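From: Hala Benmoussa
To: Film club list
Date: 2021-05-22
Subject: Re: Re: Songs in the February musical

Panya Saithong wrote:
> I still say the second half of Kröger drags. Every number gets
> played twice, and the reprise on the ferry is only there so
> they can sell the soundtrack. Am I the only one who looked at
> my watch?

Oh Panya, no! The ferry reprise is the best bit! I went in grumpy (I'd paid 25 quid for two tickets and a tub of popcorn the size of a thimble) and by the time the strings came back in I was in bits. My sister had to pass me her scarf.

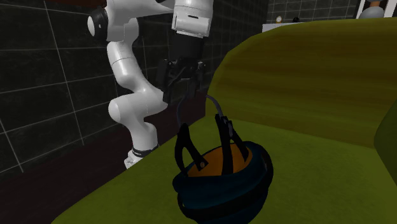 I'll give you the wedding number, though. Far too long, and whoever mixed it buried the singer under all that brass. Damian reckons the version on the album is a different take altogether, slower and with the harmonium left in, and I've played them one after the other and I think he's right. Does anyone know who sang the second verse? The sleeve only says "chorus".

Thanakorn, you asked about the old Beven soundtrack. I've got it on cassette somewhere, but the second side wobbles terribly, so you may be better off asking Amnuay for a lend of the LP.
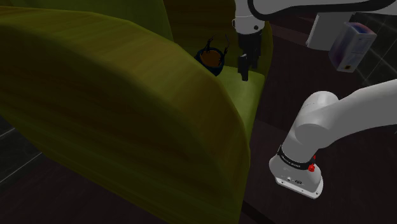
As for next month, I'd vote for Ferkard. It runs 97 minutes, so we'd all get the last bus for once, and there's only one dance routine for Panya to moan about (sorry, love). I can bring the disc if somebody else does the biscuits.

Hala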